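Library lost-and-found moves, new hours start Monday

Codham, 22 October 2021

Codham Public Library is moving its lost-and-found out of the front desk drawer and into the old map room on the second floor. Starts Monday. Anything left behind in the building or on the Esquivel branch shuttle goes there now, and folks will have until the end of each month to come get it.

The drawer was full by August, according to branch manager Tiziana Orlandini. Gloves, chargers, reading glasses, one bowling shoe. Staff were stacking stuff on the book return cart, which didn't go over well with the people trying to return books.

"We had a line of six people behind somebody describing an umbrella," Orlandini said. "A black umbrella. We had plenty of those."

The library has logged 300 items since reopening its doors in the spring. Only 49 have been claimed. Phones go home fast, usualy the same day. Water bottles almost never.

Small electronics and anything in a case get kept apart from clothing. Wallets, keys and prescription meds will not go upstairs at all, those stay locked behind the front desk and you'll need ID to get them back. Kids' items get held an extra week.
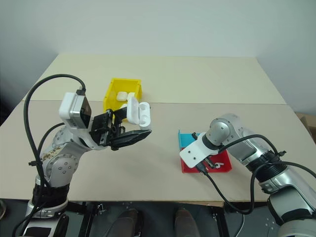 How to claim something

Go up to the map room, weekdays 3 to 7 p.m., or call the desk and ask for the lost item log. Be ready to say what it is, what color, and what day you think you lost it. Earbuds: bring the phone they pair with if you can. Library card not required.

No holds by email for now. The form on the website is still the old one and goes to an inbox that is checked maybe once a week. Gerardo Testa, who handles the branch's web pages, is hoping to have a new form up before Halloween.

What happens to the rest

Unclaimed coats, hats and scarves go to the Plirkosthorpe Street clothing closet on the first of the month. Glasses go in the donation box by the door. Books that belong to other libraries get mailed back, and yes that happens a lot. Electronics are held for 20 extra days, then recycled through the county. The library says it will not sell anything or give it to staff.

One exception is the Jodo puzzle table, where loose pieces turning up under chairs just go back in the tin. If you have a piece at home, drop it in the book return, no questions asked.

Also this week

The second floor restroom is closed through Wednesday for a sink repair. Use the one by the childrens room. Story time is still outside if the weather holds, bring a blanket. The elevator is working again, so the map room can be reached without the stairs.

Friends of the library book sale is next Saturday, doors at 9 a.m. Hardcovers a dollar, paperbacks two for a dollar. Cash only.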